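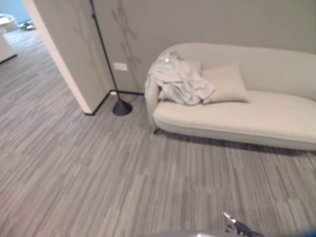

The sofa that wants you to fold things

I have never trusted a curved sofa. Straight ones go against straight walls, and most of us live between straight walls. So when Hanna Michalski, who edits these pages, asked me to spend an afternoon with the fashion for pale, rounded loveseats and the blankets that go with them, I said yes mainly to have my doubts confirmed.

Some were. The loveseat I went to see is a light grey one with a thick round arm and a back that climbs towards the left. It looks plump and it looks expensive, though I'm told neither guarantees much. Behind it the wall is a pale warm grey, with thin darker veins near the corner, a bit like marble. Grey sofa, grey wall, grey cushion, grey blanket. I asked the decorator Iwona Zalewska whether anyone had considered a colour.

"People are frightened of colour," she said. "They're even more frightened of sending a sofa back."

She has a point. A two-seater from Zirkora, one of the firms that does this shape, costs £1,628 before delivery. A throw by Nitis, sold as its natural partner, is another £534, and for that money I would expect it to fold itself.

Which brings me to the blanket. In the brochures it is always spilled over one arm, as if somebody charming has just gone to answer the door. In life, a blanket left over an arm is a heap. The one I saw was thin and soft and bunched up over the left end, and it did what blankets do, creeping down on to the seat where a person might want to sit.

The professionals disagree about what to do with it. Zalewska says fold it in thirds lengthways and hang it over the arm with the short end showing. Igor Kalinowski, who dresses rooms for estate agents, would have it in a cupboard. "A blanket on show says the heating is off," he told me. Jolanta Chmielewska, an upholsterer for 13 years, doesn't mind where it goes provided it gets moved now and then. Pale cloth that is always covered in one spot can age differently from the rest, she says, and with a long single seat cushion you can't swap the left for the right.

Folding a soft, thin blanket is harder than the advice makes it sound. The corners hide. You pick up what you think is an edge and it is the middle, and the whole thing slumps again.
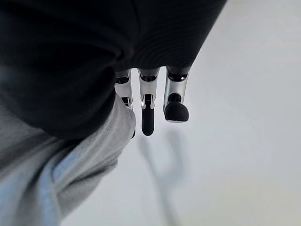
Light grey fabric, black fabric and silver fingers, close up.

I tried four ways at home with a throw of my own. Thirds lasted until supper. Rolling it made a bolster that fell off the arm. A basket worked, but then I owned a basket. The fourth was to drop it over the back and leave it, and that is how it has stayed since April.

As for the cushion, one is plenty. The single plain one on the grey loveseat stood against the back, close to the blanket, and left the rest of the seat clear. I have been in sitting rooms with 5 on a sofa for two, where guests perch on the front edge and hold one in their lap for want of anywhere to put it.

Would I buy the loveseat? My own wall is interrupted by a radiator and a bookcase, so no. Chmielewska's parting advice was to mark the outline on the floor in newspaper before ordering anything with a bow in its front. I did it that evening, and couldn't open the bookcase doors.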